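봉합 연습 키트 Dokarik을 2주 동안 써 보았다

수술 로봇 교육실에서 제일 빨리 없어지는 것은 소모품이다. Strömberg가 올해 7월에 내놓은 Dokarik은 이 소모품을 정기 배송으로 보내 주는 서비스이다. 한 상자에 합성 조직 패드 8장과 봉합사, 교육용 과제 카드가 들어 있다. 우리 편집부는 Zililitz 교육센터의 협조를 받아서 상자 하나를 끝까지 사용했다.

패드의 느낌

포장을 열면 패드는 조금 차갑고 미끄럽다. 전에 우리가 소개한 Fultier 패드보다 부드럽고, 바늘이 들어갈 때 저항은 더 약하다. 초보자는 이 점을 좋아할 것 같다. 하지만 힘을 많이 주면 절개 가장자리가 찢어지기 쉬웠다. 나는 첫날에 한 장을 그렇게 버렸다.

과제 카드

카드는 모두 21장이고 난이도 순서로 되어 있다. 앞쪽은 바늘 잡기와 방향 바꾸기, 중간부터는 단속 봉합이다. 설명 문장은 짧아서 읽기 편하지만 그림이 작다. 콘솔 옆에 세워 두면 글씨가 잘 안 보여서 우리는 확대 복사를 했다.

작업 중의 화면

물기 있는 표면은 빛을 강하게 반사한다. 조명을 낮추지 않으면 아래쪽이 반짝여서 가는 실을 따라가는 데에 눈이 피곤하다. 검은 실은 밝은 패드 위에서 구별이 잘 되는 편이다. 절개선의 붉은 색도 위치를 찾는 데 도움이 되었다.

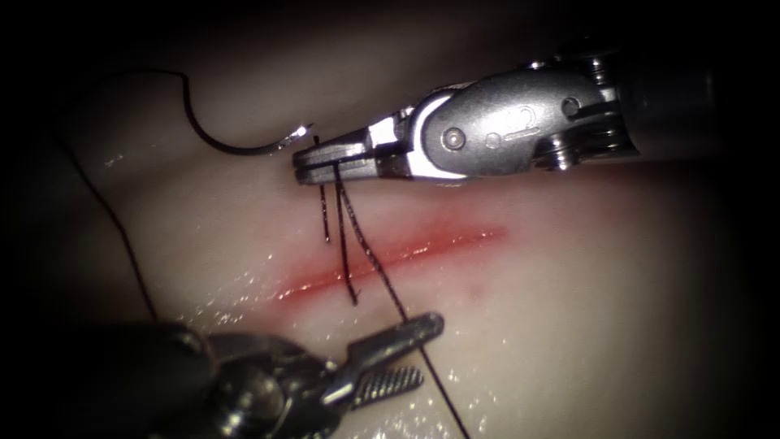
가격과 평가

한 상자에 2000크로나이며 배송비는 따로 낸다. 혼자 연습하는 사람에게는 비싸고, 여러 명이 나누어 쓰는 교육실이라면 생각해 볼 만하다. 다음 판에서는 카드의 그림을 더 크게 해 주기를 바란다. 패드만 따로 주문하는 것은 아직 안 된다.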